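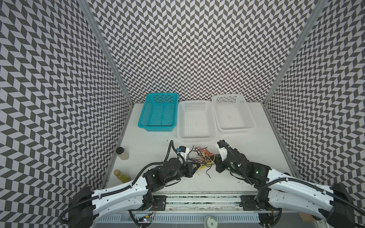

Two-arm wire picking cell: how do you keep yours happy?
Board: Small Cells and Benchtop Arms

pitirness_pete
Sunday night and I'm finally typing this up. We've got a tabletop cell with two arms facing each other on one rail, three baskets along the back, and a pile of scrap hookup wire in the middle. The job is dead simple on paper: pull one wire off the pile, drop it in the right basket, go again. One color per basket. It ran great for a few weeks and now it's getting grumpy!

What I'm fighting, worst first: missed pinches on the thin red stuff, then little dark crumbs all over the white top. Oh, and the cable conduit on the right arm, which I don't love when it's reaching for the back row. I want to sort out a proper upkeep routine before I start swapping parts. What do you all do, and how often?

Re: Two-arm wire picking cell
ung_tinkers
Clean the top first. I know, boring answer. But specks on a white surface drove me nuts on my cell, because I was picking off the wrist camera and it kept going for dirt. I wipe mine every 40 picks now, dry cloth, and then I do the finger pads while I'm in there.

Re: Two-arm wire picking cell
wurora_bench
Every 40 seems like a lot of stopping. We do it at the start of a shift and that's it, and our table looks worse than Pete's. I'd go after the gripper pads and leave the table alone. What's the arm doing when it drops into a basket? Are you going down inside, or letting go over the rim?

Re: Two-arm wire picking cell
pitirness_pete
Over the rim. The right arm can get a finger just past the front edge of the right-hand basket, where the yellow goes, and I'd like to keep it that shallow so the wrist doesn't bump anything.

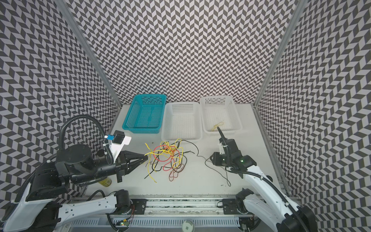

Vonadlow Robotics Club, Bench Automation Group

(sorry, the club line gets stuck on automatically, I can't turn it off)

Anyway, both arms sit on black plates on that rail, and I check the plate screws every 7 days. Never found one loose so far. Meinrad Mösli set up the bench originally and he wants the bases moved farther apart so the grippers can't meet in the middle. I want them close so one arm can hold the pile down while the other pulls. We've been going around on this since November, lol.

Re: Two-arm wire picking cell
ung_tinkers
I'm with Meinrad, sorry. If the tips can touch, one day they will. Put a keep-out zone in software if you won't move the plates.

Re: Two-arm wire picking cell
wurora_bench
Nah, keep them close. A knot like that needs two hands. Just run slow near the middle, I use 60 percent speed there and full speed out by the baskets. And pick a wire with a nice loop standing up off the pile. Going in for a flat one drags the whole mess along with it. 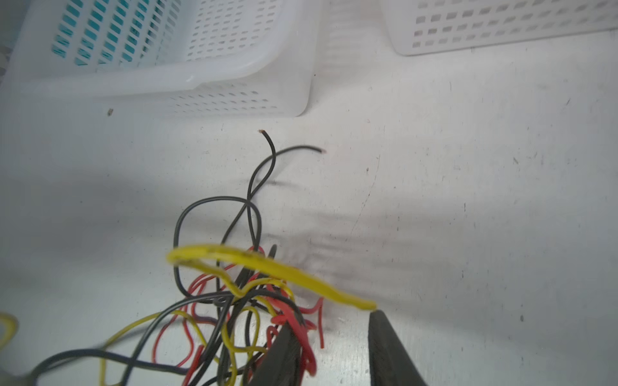

Re: Two-arm wire picking cell (my routine, take it or leave it)
wurora_bench
1. Power down and wipe the finger pads.
2. Look over the wrist camera brackets and snug them if they wiggle.
3. Run each arm out to its farthest basket by hand and watch the conduit the whole way. If it pulls tight anywhere, give it more slack at the elbow.
4. Jog both arms to the middle and check the gap.
5. Close the jaws on one thick wire and tug. If it slides, clean again or swap the pads. 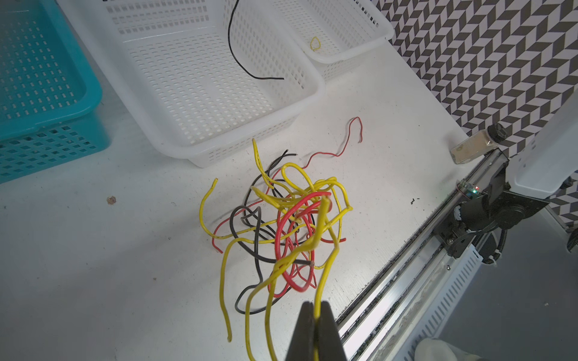 Re: Two-arm wire picking cell
pitirness_pete
Did the tug test on yellow and it held fine, so I'm blaming the pads less than I was. Red is still slippery. I'm going to try a bit more squeeze on that color only, and wipe the top roughly every hour, which makes neither of you right :)

Re: Two-arm wire picking cell
ung_tinkers
Ha, fair. Still say put in the keep-out zone. And clear the baskets more often than you think you need to, long ends hang up on the slots. I empty mine at 6 wires each.

Re: Two-arm wire picking cell
pitirness_pete
Will do on the baskets. Meinrad has now read this thread and is on ung's side about the spacing, naturally. I'll post again once I've had the conduit off the right arm.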